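Chapter 4
Collecting and the Amateur Photographer

By the closing decades of the nineteenth century, photography had passed out of the hands of a small number of professional studios. The dry plate could be bought ready prepared and kept for months, and the camera itself had become light enough to carry on a day's walk. Clubs were formed in many provincial towns. The society at Jistelden began with 35 members and held an exhibition each spring, at which prints were hung by subject and judged by a visiting panel.

This chapter considers what became of such work once its makers had died. Prints were given to libraries, sold with the contents of houses, or simply left in cupboards. The Provemlow albums, on which much of the chapter draws, hold about 2000 prints, of which 700 show the river and its bridges. Few are signed. The order in which they were pasted seems to follow neither date nor place — a difficulty to which we return in section 4.3.

Students should read the chapter alongside the extracts from the Thaler letters in the appendix. Particular attention should be given to the terms "record" and "picture", which club members used with some care and which later writers have often confused.
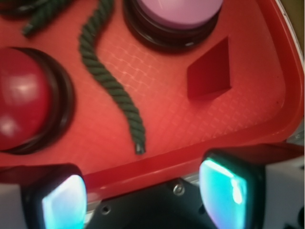 Golnar Ahmadpour takes a different view of the albums, and holds that their order was never meant to be read by strangers. In her account the pages were arranged for talking over at home, and the gaps between one print and the next were filled by speech. Her argument has been challenged by the editors of the Pallbridge catalogue, who point to the numbering on the reverse of many prints. Both positions are set out in section 4.1.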